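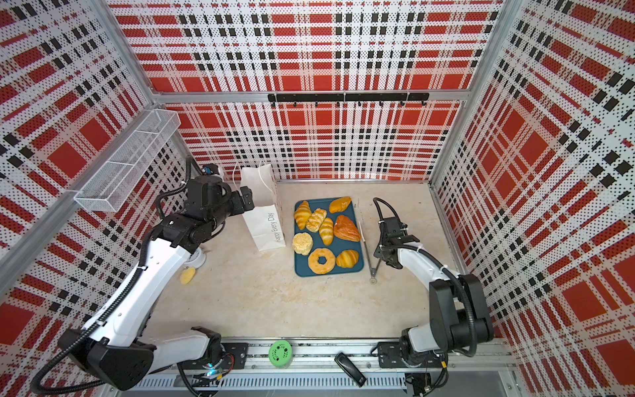
Craig Ogilvie asks that the grippers be re-zeroed before the cables are touched, and the order below has been changed to suit. The older sheet had it the other way round.

4.3 Weekly check of the two-arm cell

Allow half an hour. Both arms must be parked and the controller set to Hold.

1. Open and close each gripper fully, three times. The fingers should meet evenly along their length.
2. Run Zero Gripper from the Podton menu, left arm first.
3. Follow the cable along each arm from base to wrist. Look for flattened spots and rubbing at the elbow.
4. Replace any zip tie that has slipped. Leave enough slack for the wrist to turn both ways – a tight loop will pull on the camera plug.
5. Check the base bolts on the aluminium rail with the torque key. Do not loosen them first.
6. Wipe the camera lenses with a dry cloth.
7. Run the pastry tray routine at low speed and watch one full cycle.

CAUTION: Keep hands out of the cell during step 7. The arms can reach each other's side of the tray.

Note: If error 324 appears after step 2, switch the gripper off at the controller, wait a minute and repeat. If it comes back, stop and ring Jardine.

Grease the finger slides every 2000 cycles, whatever the date of the last check. Enter the cycle count in the log.

Section revised 2022-04-16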